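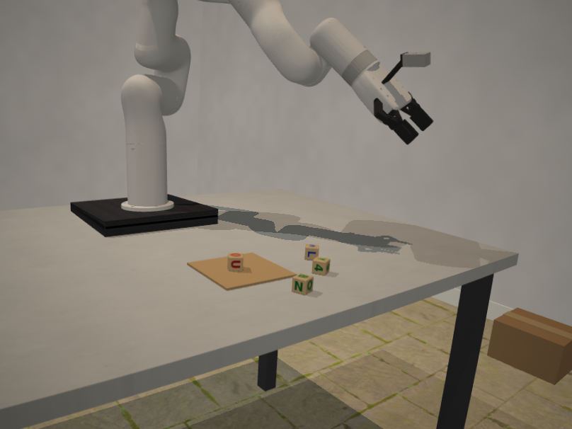

Clindmont, 15 July 2023

When I got to the Prakport workshop, Ánh Phí had a soldering iron in one hand and half a sandwich in the other, and she waved me toward the laptop with the sandwich. "Look at that first," she said. "The real one's in pieces anyway."

So I looked at the simulation first. If you've been reading me for a while you know I have a soft spot for people who build robot arms on their own time, and Ánh has been on my list ever since she posted her parts bill for Xaba (272 dollars at that point, before the second set of motors!). What I hadn't understood is how much of the project lives on the screen. She calls that half of it Postus. It has a white arm on a big pale table, a few letter blocks, an orange mat, and a paved floor with green moss in the cracks, which I had to ask about.

"I got carried away," she said. "I was supposed to be fixing the elbow and I spent a whole evening on paving. But then I liked it, and it stayed."

The job she has set herself sounds tiny. Pick up a block, put it on the mat, let go, move on to the next one. I said my nephew could do that and she laughed and said her arm couldn't, for months.

"People think the hard bit is the motors. The motors are fine, you buy them, they turn. What got me was the last inch. The gripper comes down and it's a hair too far over, and now the block is rotated and your next grab is wrong too."

She turns the blocks to odd angles on purpose. In an early version they all sat nice and square to the table, and the arm did great, and then she nudged one with her finger on the real bench and the whole routine fell apart. "It had learned to be good at tidy," she said. "My bench isn't tidy." (I can confirm this. I moved a tray of screws and a bicycle pump to put my notebook down.)

I asked why letters. Plain cubes would surely be easier to draw.

"Easier for me, yeah. But with a letter on the side I can tell at a glance which way up a block has landed. With a plain one I was squinting at logs. And I'd like it to spell something one day, so I may as well start now."

She ran 286 attempts the week before I came and 174 of them ended with a block where she wanted it. I thought that sounded pretty good. She made a face. Her plan is to do 400 in a row with the new finger pads before she puts any of it back on the hardware, and she has promised herself not to fiddle with anything partway through, a promise she has broken before.

What about the shadows, I wanted to know, that long dark one the arm throws over the tabletop? Did she put that in to be pretty too?

"No, that one's work! The little camera on my real arm hates shadows. It would see a dark patch next to a block and think the block was bigger. So now I practice with the light coming in low and I move it around."

By then the sandwich was gone and she was back at the soldering. The real Xaba was spread over two benches, wrist here, shoulder there, with a connector she'd wired backward the night before. She reckons it will be in one piece again by the end of July. I've asked to come back when it is, and I'm bringing my own blocks.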